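About Flandthorpe

Flandthorpe compiles records of municipal elections and council votes. Our archive covers 413 local races in 41 districts and is searchable by ward, office and year.
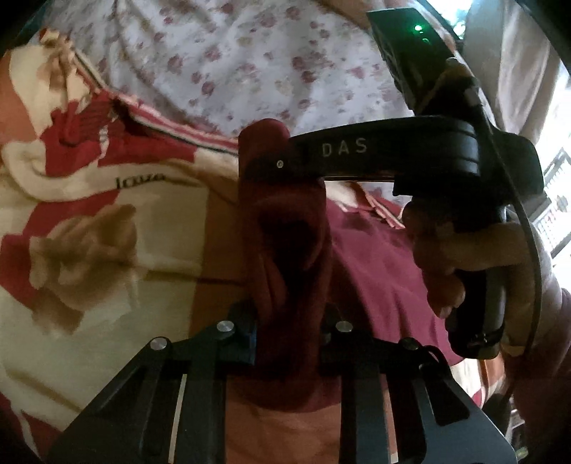 Maroon fabric between two black grippers.

Fatima Sani edits the candidate listings. Konrad Mösli maintains the database – corrections are posted each November. We endorse no party and accept no campaign money. The office has a staff of eight.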